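We use cookies to remember your basket and see which pages get read. Accept | Manage settings

About Stetesden

Hi, and welcome! I started Stetesden at my kitchen table with 6 balls of wool and a neighbour's hand-me-down pattern for a ribbed beanie (I've still got the first one, it's terrible). These days we do knits in every colour I can talk myself into, and purple is my favourite by miles.

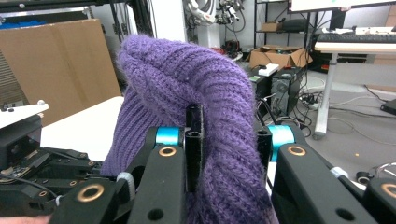 Everything gets folded by hand and goes out in plain cardboard, no plastic. Orders over $78 post free, and if the fit's wrong just send it back and we'll swap it!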